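Zeris Workshop Completes Bench Phase of Hand-Held Gripper Build

5 April 2024

The Zeris shared workshop in Grondora has completed the bench phase of its hand-held gripper build, a member project to produce low-cost tools for teaching robots to sort household waste. 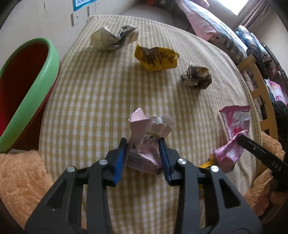
The project started in September, when members agreed to develop a gripper that could be assembled at home with ordinary hand tools. The current version, named Timel, is the ninth revision of the design. Earlier versions closed unevenly when the handle was squeezed quickly, and the linkage plates were redrawn twice to correct the fault.

Work is now directed at the handling of used packaging. Crumpled wrappers and crushed cartons were selected as the main test material, as they vary in stiffness and seldom keep the same shape from one grasp to the next. Trials are carried out on household tables in members' homes, where lighting and surfaces differ from those in the workshop. Each trial consists of picking up a single item and releasing it into a bin.

The workshop has recorded 400 trials with the current revision. Results are being reviewed before any motorized version is attempted. Initial findings indicate that soft pads on the inner faces of the fingers improve the hold on thin film, while flattened cartons remain difficult to lift from a tablecloth.

Parts for a further 10 units have been ordered through Kinnear, the supply cooperative used by the workshop. The units will be lent to members who wish to take part in the next round of trials. Borrowers will be asked to attend one assembly session and to return a written log with the tool.

Drawings and a parts list for Timel are available to members at the Zeris front desk. A revised assembly guide is in preparation.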